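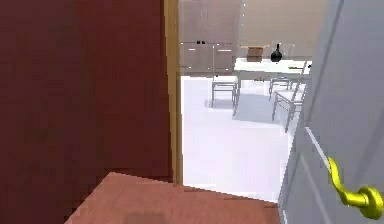
Boil it, went the first comment on my last post, and the lead comes right out, my family did this for years and we're all fine.

I would like to be gentle about this, as it's the most confident comment I've ever received and it came with a thumbs up. But boiling water does not take the lead out. Some of the water leaves as steam, the lead stays behind in the pot, and you end up with slightly less water and the same amount of lead. Please don't do it. Boil your water for pasta, and for the days when the city of Imstead sends out the other kind of letter.

For anyone who skipped the last post (I have seen the traffic numbers, so hello, everyone): in April the water department mailed out a notice saying my service line is "of unknown material." That's the pipe that goes from the main under the street to the house. Unknown material! It has been in the ground longer than I've been alive and it's connected to my mouth. The letter had a nice blue drop of water on it and a phone number that plays a pan flute.

The notice suggests you find the place where the pipe comes into the basement and scratch it with a key. If it's shiny and silver and soft, and a magnet won't stick, it's probably lead. If it's the color of a penny, copper. If the magnet grabs on, galvanized steel, which has problems of its own. Mine was under so many coats of paint that the key gave up before I did. I scratched for a good while and learned that a previous owner liked mint green, and before that, a sort of mustard.

So I ordered a test kit from Skorel for 30 dollars. It came in a box big enough for a toaster and held 2 small bottles, a form, and a sheet of instructions that I'd call stern. You leave the water alone overnight. No flushing, no ice maker, no sneaking a glass at 3 a.m. In the morning you fill the first bottle right away, before the tap has been used for anything. That's the first draw, and it tells you about the faucet and the plumbing nearby. Then you let it run for a while and fill the second one, and that gets you closer to what's sitting in the line outside.

It took me 3 mornings to get this right. On the first one I flushed, out of pure habit, and stood there listening to the tank refill. On the second I made coffee. I was halfway through the cup before I remembered the bottles, so I can report that the sample was delicious.

Results took longer than the website said and then showed up at dinnertime, while I was waiting on takeout from Thepsuriya. I opened the email in the car. First draw, 5 parts per billion. Second bottle, 2. 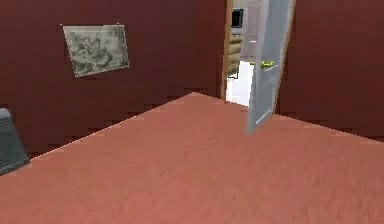 Pink tabletop, maroon wall.

Now, is 5 good? I spent an evening on this. It's under the level where the utility would have to start doing things, which sounds comforting until you read that this level is a rule for utilities and was never meant as a line between safe and unsafe. The health people say there's no known safe amount, especially for little kids. There are no little kids in my house, just me and a dog who prefers puddles. One set of bottles is also one set of bottles. Lead can come off a pipe in flakes, so a decent number on one morning doesn't promise you anything about the next.

What I've changed so far: I drink and cook from the cold tap only, because hot water pulls more lead out of the plumbing. I let it run in the morning. I unscrewed the little screen on the end of the faucet and cleaned out the grit, and I'm sorry to say I'd never known the screen came off. And I bought a Meltis pitcher, after checking that the box said certified for lead reduction and didn't just have a picture of a mountain on it. A lot of them just have the mountain.

It filters at the speed of a person filling out a form. I've started keeping a second jug in the fridge so I'm not standing there at bedtime waiting on it.

The water department says somebody will come out and look at the line. They couldn't give me a month. I asked if I should scrape the paint off before they get here and was told please, do not scrape the paint, it could be lead paint. I didn't mention the key.

If you're in Imstead and your letter says "unknown" too, call and get on the inspection list, then put the phone on speaker and go do your dishes. Comments are open. I'm begging you about the boiling.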